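Keep the library open past five

Lamerdale council wants to close the town library at 5 pm on weekdays, starting in August. The saving is put at $2,776 a month. I think it is a poor trade, and the council should drop it.

Most people in Lamerdale who work full time finish at five or later. Plenty of them drive back from Clornska, and the Himach Road bus doesn't get in until twenty to six. Under the new hours those residents could use the library on Saturday mornings or go without. They pay the same rates as everyone else.
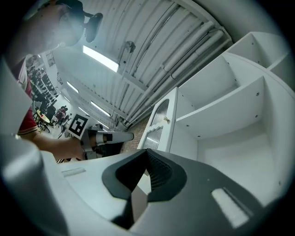

A forearm and a red short sleeve under the white corrugated ceiling.

The council's own paper says evening visits average 93 a week, against a target of 100. That is a shortfall of seven. It is hard to see how a service that gets so close to its target can be labelled underused, particularly when the evening program was cut to 4 nights last winter and hardly advertised afterwards. 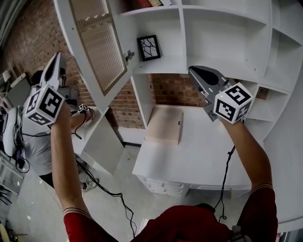
Vol. 4, page 93

The paper also suggests that people can borrow online. Some can. Others have patchy internet at home, or need the printer, or want a quiet table to fill in a form. Students sharing a bedroom need somewhere to study after tea. An e-book licence doesn't help with any of that.

If money has to be found, open an hour later in the morning, when the desk is quietest. Try it for six months and publish the numbers. Submissions close on 18 September 2019 and can be left at the front counter.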